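Progress report to the Dorance Fund
Play and Sorting Materials, second reporting period
6 November 2025
Prepared by Yasuo Sekiguchi, Huna Early Learning

Grant spending
The award for this period was $2,033. All of it went to tabletop materials and the things needed to store and clean them. Most of the money bought nesting bowls and cups in bright solid colors, ordered through Pritchard. The rest covered cloths, lidded storage bins and a drying rack. Nothing was spent on staff time, which Huna pays for out of its own budget. Receipts are attached to the copy sent by mail.

Delivery was late. The bowls came in the first week of October, but the cups were held up and one carton had to go back because the rims were rough. Replacements arrived without charge. We lost two weeks of use because of this and have moved the first group sessions accordingly.

Setting up the tables
We tried the bowls and cups on a bare tabletop first and did not like it. They slid, and they were loud when dropped. We now use a plain dark green cloth. The colors stand out well against it, and younger children find the smaller cups more easily than they did before. The cloth wrinkles near the front where people lean on it, so staff smooth it down between turns.
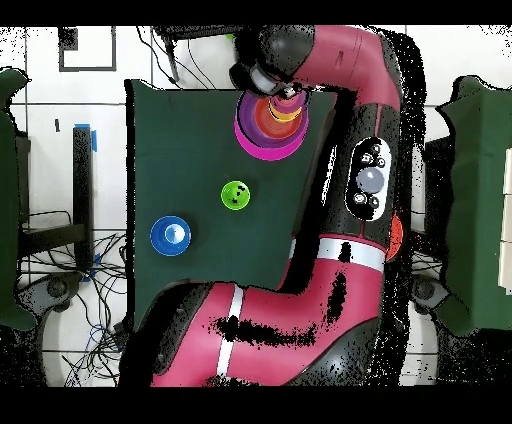
Bowls are nested largest to smallest, and each one goes in with the open side up. Staff have been asked to leave the cups apart from the bowls at the start of an activity, with clear space between them. When everything is handed over in one pile, children tend to tip it out and leave. When the cups are already standing on the cloth, they are more likely to start by moving one of them.

The activities are the same ones listed in our application: nesting by size, matching a named color, putting a cup inside a bowl, and clearing the table at the end. We dropped the pouring activity for now. It took too long to dry everything before the next group.

What we have learned so far
Nine children have taken part since the materials came. Six of them can now nest the bowls in order with no help. The others manage the two largest and then need a prompt. Color naming has moved more slowly. Purple and magenta are often mixed up, and we have started asking for "the big pink one" when that is the bowl we mean.

Clearing up has gone better than expected. Children who do not care much for the matching will still stack bowls at the end, and several ask to do it again.

We asked the Brutdale site, where the same activities are being used, for comments on the draft guide.

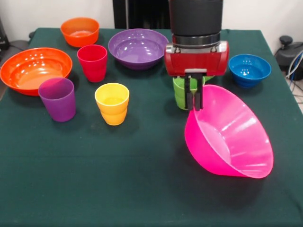
Tyra Holmgren wrote that the guide should say what to do with a bowl that ends up on its side, as the adults at Brutdale were setting it upright before the child had a chance to. She would like them to wait. She also found the cleanup page too long and asked for a shorter version that can be taped inside the bin lid. Both changes have been made.

Storage and cleaning
Each set goes into its own bin — bowls nested, cups on top. Everything is washed at the end of the day and left on the rack overnight. The cloths are washed weekly. Marks inside the lighter cups are hard to shift with dish soap alone, and we are testing a soft brush.

Bins are kept under the window for now. We would like a low shelf there so children can put the sets away themselves, but it is not part of this request.
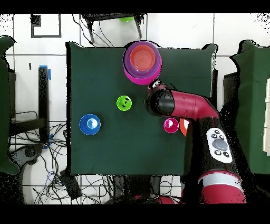

Will the remaining sessions fit within the current award? They will. The materials are paid for, and the only further cost we expect is soap and brushes, which Huna will cover.

Next period
We will run the postponed group sessions, finish the guide and send the printed version to Brutdale. The pouring activity will be tried again with a second set of cloths. Attendance and nesting results will be included in the next report in the same format as this one.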